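Inicio | Boletín | Proyectos | Archivo | Suscripción

Etiquetas: Teleoperación, Manipulación doméstica

Jotik: grabación de tareas por teleoperación en vivienda

El proyecto Jotik ha abierto su segunda serie de demostraciones en interiores. Aliki Psarras maneja los dos brazos a distancia; Asuka Tsuji revisa cada episodio y decide si entra en el conjunto. El objetivo de la serie es de 400 episodios válidos, con un máximo de 25 segundos por episodio.

El primer bloque trata objetos flexibles. Un cable cambia de forma en cuanto se levanta, y la trayectoria de la pinza no basta para describir la tarea. Por eso se guardan también las imágenes de las cámaras de muñeca. 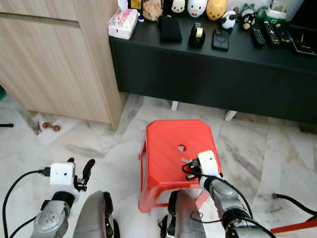

Brazo derecho sobre el taburete rojo, con un cable negro en la pinza.

El segundo bloque se dedica a llaves y ganchos de pared. La tolerancia es pequeña y la operadora tiende a corregir la orientación en los últimos centímetros. Tsuji pide que esas correcciones se conserven: en la serie anterior se recortaron y la política aprendida llegaba al gancho sin margen para rectificar. 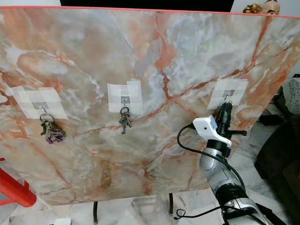
Tiempo de lectura: 3 min

El panel de aspecto marmóreo lleva tres ganchos metálicos sobre parches adhesivos blancos. Los dos llaveros colgados difieren en volumen: el de la izquierda incluye un colgante de tela morado y rosa, el central solo llaves. El veteado del fondo complica la segmentación del metal gris, dificultad que el protocolo mantiene a propósito.

Los episodios descartados se archivan con su motivo. La siguiente entrega, en mayo, incluirá la comparación entre operadoras.

Contacto: redacción del boletín Kivby | © 2018 Kivby | Volver arriba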